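How to Trace Where a Surname Came From (Without Inventing a Duke)

Sooner or later everyone who takes up family history wants a castle. I have been at this long enough to have wanted several. What I have is a long line of people who dug ditches, plus one who was fined for letting a pig into a churchyard. The method below will get you to your own ditch diggers with a minimum of wasted evenings.

Step 1. Write down every spelling

Start with the name as you use it now, then list every version you've seen on envelopes, gravestones and school reports. Clerks wrote what they heard, and some of them heard badly. A family that answers to Wisier today may be Wiser, Wyzer, Visier or Weser on paper, sometimes with two versions in the same will. Keep the list on one sheet and add to it as you go. Mine is stuck to the refrigerator and has outlived the refrigerator it was first stuck to.

Step 2. Work backward from yourself

The temptation is to find a promising medieval landowner and march forward until he bumps into your grandmother. Resist it. Begin with your own birth certificate, then your parents', then theirs, and don't move up a generation until you have a document tying it to the one below. Family stories can go in a separate folder. I label mine "Hmm."

Step 3. Plot the name on a map

Take one census or tax list and mark where each household with your surname lived. Colored pencils are fine. If you get a tight clump in one valley, you probably have a name that started small and local. If the dots are all over the country, the name likely started in several places at once, the way Smith and Miller did, and your branch may have nothing to do with the famous one.
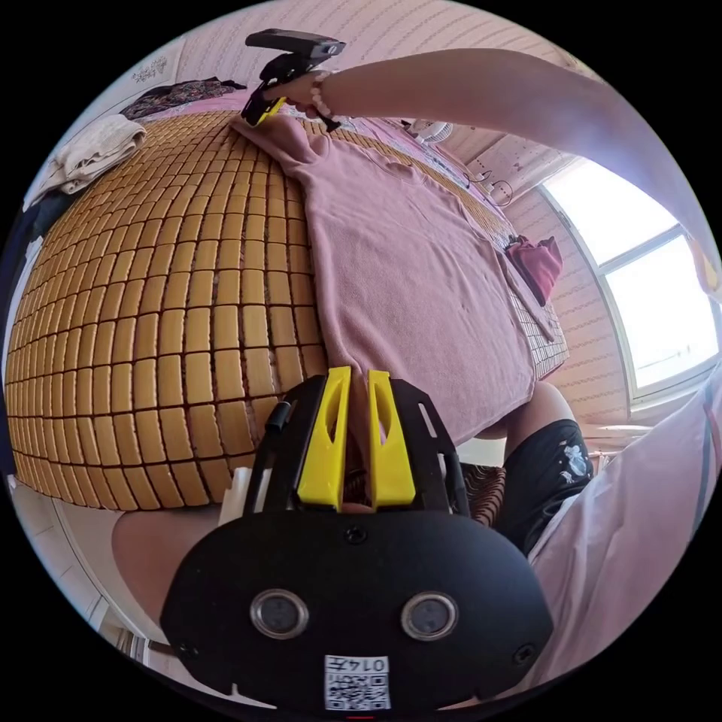
Does sharing a rare surname mean two families are related?

Often it does, but you still need the paperwork. Rare names get picked up by marriage, adoption, translation and plain misreading, and a Genport in one port city may have been a Davenport until somebody's pen ran dry.

Step 4. Ask what kind of name it is

Most European surnames come from a place, a job, a father's first name or a nickname, and the nicknames are rarely flattering. Other parts of the world work differently, so check before you apply the rule. Jitpraphai, for instance, looks like a Thai surname, and Thai families were only required to take surnames in the early twentieth century. Looking for a Jitpraphai in a medieval tax roll is a fine way to ruin a weekend.

Step 5. Find out when the name changed

Names tend to shift when people move. Look at naturalization papers, military discharge records and court petitions. I found my own family's change in a petition from 1945, two pages long, in which a great-uncle explained that he was tired of spelling it. It's the most relatable document I own.

Step 6. Be rude to coats of arms

In most of Europe, arms were granted to a person and passed down to heirs, and a surname alone doesn't carry any right to them. The gift shop will sell you a plaque anyway. I have the Rulleck one (a boar, looking put upon) and I am not a Rulleck. It was on sale.

Step 7. Write your sources down as you go

Record the archive, the volume, the page and the date you looked. I once spent a whole December hunting for a baptism I'd already found, in a register with 400 pages, because my note said only "blue book, near the end." It was green.

If you get stuck before 1700, try land records and manor court rolls next. The handwriting is awful, so begin with a later volume from the same place and read your way back into it.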